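Randach HG Hand-Held Gripper
Set-up Guide

Section 4: Fitting the fingers, mounting the camera and checking the view

Read Section 3 (Charging and first power-up) before you start. The steps in this section are done with the gripper switched off unless a step says otherwise.

You will need:
The gripper body
One pair of Ketotik fingers, left and right
The finger screws and the short hex key from the accessory bag
The camera, its mount and the camera cable
A flat table with a clear space in front of you
A computer with the Viline recording software installed

4.1 Fitting the fingers

The fingers are supplied as a matched pair. Each one has an L or an R moulded on the back of its base. Left and right are given from the point of view of the person holding the handle.

1. Lay the gripper on the table with the handle towards you.
2. Push the trigger lock to OPEN. The two finger carriers move apart and stay there.
3. Slide the finger marked L on to the left carrier until it clicks. The hooked end must curve in towards the middle.
4. Put in both screws and tighten them by hand, then give each a quarter turn with the hex key.
5. Do the same with the finger marked R on the right carrier.
6. Release the trigger lock and squeeze the trigger slowly three times. The fingers should move evenly and meet along the full length of the pads.

CAUTION: Keep your own fingers out of the gap while you test the trigger. The return spring is strong enough to pinch.

CAUTION: Do not use a power driver on the finger screws. The threads in the carriers are plastic and will strip.

NOTE: If one finger reaches the middle before the other, take both off and check the letters. If the letters are right, go to Section 7.2 (Centring the carriers).

New pads can feel slippery from the powder used in packing. Wipe them with a damp cloth and let them dry. Do not use alcohol or any kind of solvent on the rubber.

4.2 Mounting the camera

1. Clip the mount on to the rail at the back of the housing. The arrow on the mount points towards the fingers.
2. Set the camera in the mount and close the latch.
3. Plug the camera cable into the socket under the latch. The plug only fits one way round.
4. Lead the cable through the clip on the side of the handle and leave a small loop of slack, so that turning your wrist does not pull on the plug.
5. Remove the film from the lens.

The lens has a very wide view. Straight edges such as walls and table sides will look bent in the picture, more so towards the edges. Viline corrects for this later, when the recording is processed, and you do not need to change any setting.

Part of the housing will always be in the picture. Do not try to tilt the mount to get rid of it.

4.3 Checking the view

1. Switch on the gripper and wait for the light on the handle to turn steady green. This takes up to 12 seconds.
2. Open Viline and choose Device, then Live View.
3. Hold the gripper over the table with the fingers pointing away from you and slightly down.
4. Compare the live view with Figure 4-3.

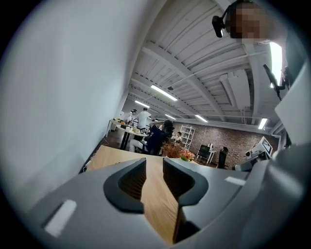

Figure 4-3. Live view with both fingers fitted and the gripper held over a table.

5. Check that both fingers can be seen and that they curve in towards each other from either side. There should be a gap between them with the table showing through it.
6. Squeeze the trigger and watch the screen. If the gap closes to one side, loosen the camera latch, seat the camera again and repeat steps 3 to 5.
7. Choose Save Reference. Viline keeps this view and warns you at the start of a session if the camera has moved by more than 2 mm.

NOTE: Ceiling lights often fall within the view. This does no harm as long as the fingers and the work surface are still clear. If the fingers turn very dark, set Exposure to Lower Half in the Device menu.

NOTE: The camera picks up far more of the room than you might expect, including people well away from the table. Turn on Mask Faces before you record in a shared room. Masking is applied when the file is saved.

4.4 If the check fails

Live View stays black: unplug the camera cable at both ends, wait a few seconds and plug it in again. Make sure the film is off the lens.

Live View is upside down: the mount is on the rail the wrong way round. Go back to 4.2, step 1.

Picture freezes when the wrist is turned: the cable is too tight. Let out more slack at the handle clip.

Message "Reference match below 98": the camera or a finger has shifted since the reference was saved. Check the latch and the finger screws, then save a new reference. Recordings made before the message appeared can still be used.

Message "No finger data": the carriers are not being read. Switch off, wait, and switch on again with the trigger released. If the message comes back, contact Ekanayake Service and give the serial number from the inside of the battery cover.

Once the reference is saved, go on to Section 5 (Recording your first task). Repeat 4.3 whenever you change the fingers - even for a new pair of the same type - and after any knock or drop.

Guide revision 2, 2022-11-10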